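4. Posting Your First Review on Kivari

You've set up your profile and picked your favorite genres, so now comes the fun part: telling everyone what you thought of the movie!

1. Open the film's page. Type the title in the search box and pick the right year (there are 10 films called Surndale, and yes, we've seen most of them).

2. Click Write a Review. Give it a star rating first. You can change the stars later as often as you like.

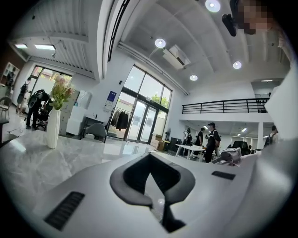

Inside the bright, two-story interior.

3. Write your review in the big box. The limit is 2,000 characters, and the counter turns orange when you have 172 left.

4. If you give away any part of the plot, highlight those lines and click Hide Spoiler. Readers have to tap to see them.

Caution: Spoiler tags don't carry over when you paste from another program. Add them again before you post, please!

5. Want to answer another member's review? Click Reply under it so your comment lands in the right thread. We love a good argument over an ending, just keep it about the film.

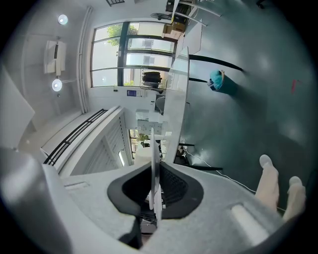

6. Click Preview, read it through once, then click Post. Your review shows up on the film's page right away, and you can edit it from My Reviews whenever you want.

Note: Drafts save by themselves while you type. If you lose your connection, open My Reviews and look under Drafts.

Guide updated 08/03/2022 by Refugio Cuautle. Next section: Making Watchlists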